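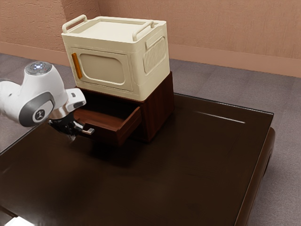 Start with the question from the sign-up sheet: does buying storage make a home tidier? I have been asked to say yes at least twice, once by Stetico, who wanted it on a slide. I don't think the evidence is there. Pause, let them look at the screen. Take the cream plastic box with the orange tab on the front. It has a lid, two handles, and a place on top of a little dark cabinet. It looks organized. We have no idea what is in it, and that is my problem with the whole business. A closed box looks the same full of tax papers as it does full of dead batteries.

Slide 2. The Stetico survey. Read the headline figure out loud, slowly: 700 households, most of them "more in control" after buying containers. Then ask who filled it in. Customers did, within a month of paying. I asked for the ones who sent things back and was told those were kept on a different system. Leave it there, don't get into the email exchange.

Slide 3. My own count, Buststead, June. Small and I will say so. One street, people who let me in, which already skews it. I counted lidded containers and then asked the owner to name what was in each before opening it. Total containers: 121. People were good on kitchens and hopeless on anything under a bed. One couple had a box neither of them recognized. (If there is laughter, wait. If there isn't, move on quickly.)

Someone will say labels fix this. Labels help for a while. I found plenty that were wrong, and a wrong label is worse than a blank lid. Nobody rechecks it. Don't promise the label slide, I cut it.

Slide 4. The "one in, one out" rule. Everybody repeats it and I can't find where it was tested. Vinutix has it printed on the inside of the packaging, which I find a bit rich from a company selling sets of six. Show the price chart. Mention that their big set costs more than most of what people put in it, by the owners' own guesses.

Slide 5. What I'd take seriously. The El Ouafi project, the shared store room in the apartment block. They logged every item going in and coming out, roughly 2,056 entries by the time they stopped. Most things went in once and stayed. The items that moved were the ones on open shelves at chest height. I would like to see that repeated before I believe it, and the block was unusual, with no elevator. Still, it is the only log I know of where somebody wrote things down as they happened. Everything else is people remembering.

Handles, lids, clear sides versus solid: I get asked every time. I don't know. I have opinions and so does the person asking.

Slide 6. Homework, if they want it. Pick the container in your home you open least. Write down what you think is inside. Open it and compare. Don't buy anything until you've done that with the next one too.

Questions. Repeat each one into the microphone, the back row complained last time. If the Stetico people are in, be polite and ask again about the returns.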